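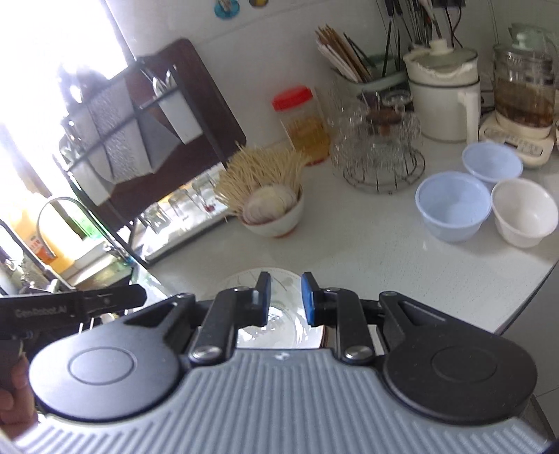

The quiet room behind the lights

Most of us give no thought to a substation until we walk past one and hear it humming behind its fence. I must have gone by the one at Barnberg hundreds of times on my way to the shops, and it never once occurred to me that somebody had to decide when its transformers were getting too warm. Then in March I was invited to have a look round, and I came home full of it and have been boring my family ever since.

The transformers there are big, oil-filled things, painted a sort of battleship green, and what keeps them healthy is the oil. It carries the heat away from the windings and out to the radiators, where fans help it along on a warm day (or on a cold evening, when every kettle in town goes on at once). For years the readings were taken by hand. Someone walked out with a clipboard, squinted at a dial on each tank, wrote down the number and walked back in again – lovely in June, I'm told, and rather less so in sleet.

Now the job belongs to a small grey cabinet made by Janevia, fitted by the local firm of Betancur. It takes the oil temperature every 15 seconds, starts the first pair of fans when things begin to climb, and brings in the other pair if they carry on climbing. That makes 4 fans to a transformer, and when they all run together you have to raise your voice a bit!

What I liked best was how ordinary it all seemed to the people who look after it. The engineer who showed me round was far keener to talk about the door seals, which had let in damp on an older cabinet at Stokard and caused two winters of false alarms. The new ones have a proper rubber lip and a little heater inside, no bigger than a bar of soap.

Barnberg supplies 2,324 homes, mine among them, and I do find myself slowing down now when I pass the fence – just to hear whether the fans are on.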